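Seson Street Names

A table of street names in the town of Seson, with where each name came from, as far as anyone wrote it down. It began as an attempt to settle an argument over Pumo Lane and has not settled it.

What you get

streets.csv: one row per street, nearly 200 in all
sources.csv: the books, maps and council minutes cited
notes.txt: grumbling

Columns in streets.csv

name: current spelling, as on the sign
old_name: earlier spelling, if it had one
origin: person, plant, trade, landmark or unknown
confidence: 0, 1 or 2
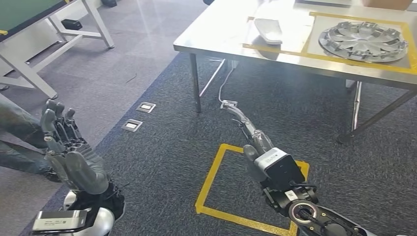 A confidence of 2 means the council minutes say so. A 1 means a local history says so and cites another local history. A 0 means I was told it very firmly in a shop.

Known problems

There are 25 streets marked unknown. Most are trees that never grew within a day's drive of Seson, so I left the origin blank instead of writing "developer liked birches."

Matos Road appears twice. There are 2 of them. They do not meet, and the mail suffers.
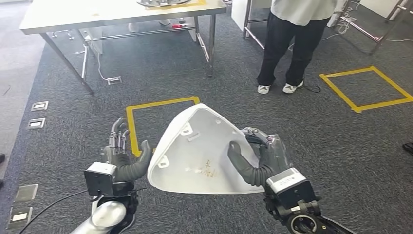 Flestel Court was spelled three ways in one set of minutes. I kept the one on the sign, which has an extra L painted over.

Updates

I fix things in July, when it's too hot to do anything useful. Corrections are welcome if they come with a source. "My uncle lived there" will be entered as a 0.

License

Use it for whatever you like. Please don't name any more streets after birches.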